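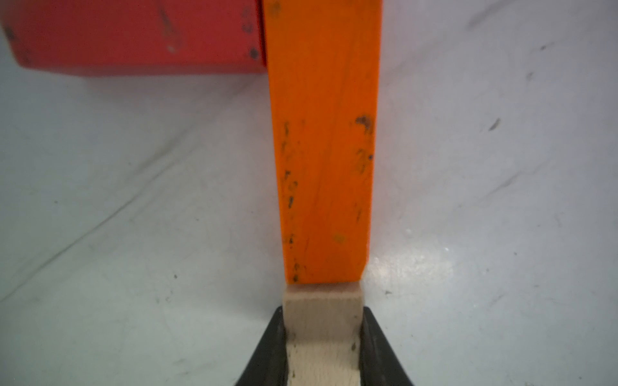

Search this site Go
Home Toys Repairs Op Shop Finds Contact

Cleaning up and sorting old wooden blocks

Quick one because I've had a few emails asking. You've picked up a tub of second hand painted blocks, mostly sound but grubby, paint scuffed, dark specks all over. Don't chuck them and don't repaint them straight away. An arvo's work, tops.

What you need

- a hard table you can wipe, pale colour if you've got one
- two buckets or tubs
- old tea towels, a few
- mild dish soap. I use Vameck, anything gentle is fine
- soft toothbrush
- 240 grit paper, one sheet
- beeswax or a food-safe oil for the bare ones

My tub was 300 grams of soap flakes short of clean, put it that way. 28 cents a block at the op shop though.

1. Tip and spread

Tip the lot out. Spread them so they're not sitting on each other. Pull out anything split or with a nail in it (it happens). Bin those.

2. Sort by finish before colour

Everyone goes straight to colour. Painted in one pile, bare timber in another - they get treated differently and you'll forget halfway thru if they're mixed. Then colours. Reds and oranges I keep well apart becuase the older reds can be very close to orange and under a warm bulb you'll get them wrong. Do it in daylight, before 3 if it's winter.

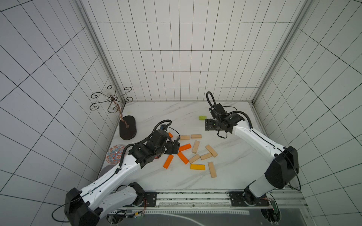
Long ones next. Lay the long blocks flat, same direction, and put the short ones of that colour beside them. Leftover colours with only one or two blocks get their own spot, don't lump them in with something else.

3. Wipe, don't soak

Never soak. Timber swells, paint lifts at the ends. Damp cloth, bit of soap, wipe along the grain. Second cloth with plain water. Dry cloth straight after. Toothbrush for the ends where the grime sits.

Brown or black stains: try the soap first, leave it a minute, wipe again. Still there? Leave it. You'll go through the paint before you go through the stain.

Very old paint, don't sand it at all. Could be lead. Test kit from the hardware store, and if it's positive they're not toys any more.

4. Bare blocks

Light sand on the corners only, with the grain. Wipe off the dust. Thin coat of wax, buff after ten minutes. I had a tin of Cendalitz wax left over from the chopping boards, did the whole pile and barely made a dent.

5. Dry

Stand them on end on a towel, gaps between. Overnight. In August I give them two nights, the laundry's freezing.

6. Stack test

Long one upright on a short one. If it leans, check the ends - usualy gunk on one edge, sometimes the cut was never square. Not worth fixing unless it bugs you.

Storage: calico bag or an open crate. No lids till they're properly dry or they'll smell.

334 shares 28 comments

Older post Newer post Back to top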